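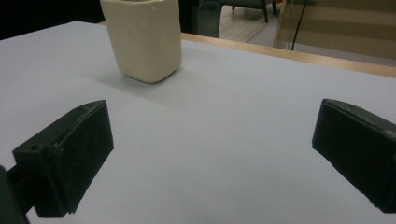

According to Ivone Batista, the hard part of two-handed work was always the waiting: one arm finished its step and the other did not know. Sonau today announced version 6 of Dunholm, its planning software for gripper work, made to solve this problem.

CLISTEDTHORPE, 3/20/26. Dunholm 6 reads short demonstrations recorded with hand-held grippers and makes from them one common plan for both hands. Each grasp, pause and release gets its own place in the plan, and an engineer can move it without recording again.
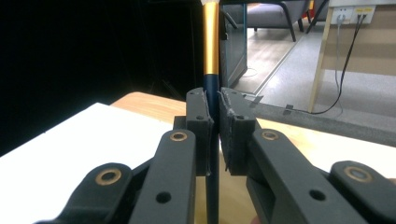

The new release also changes how the planner treats thin objects. Earlier versions kept one closing width for the whole task. Dunholm 6 estimates the width again at each step, and it stops the plan if the estimate is not certain enough.

Sonau tested the software on 172 tabletop tasks.
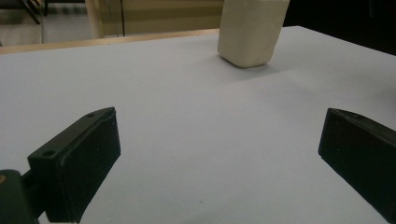 Gripper fingers open over a white tabletop. Photo: Sonau

"We wanted that a small team can correct a plan in one afternoon," said Torunn Björklund of Sonau. "In November this was still not possible."

Dunholm 6 is available now to present customers.

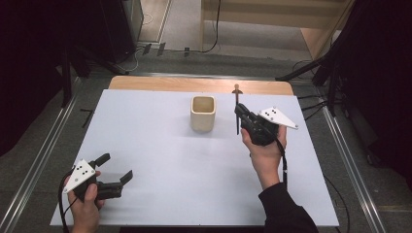

New customers can ask for a test license of 45 days. It includes the plan editor and the replay viewer.

Press contact: Aksel Damgaard, Sonau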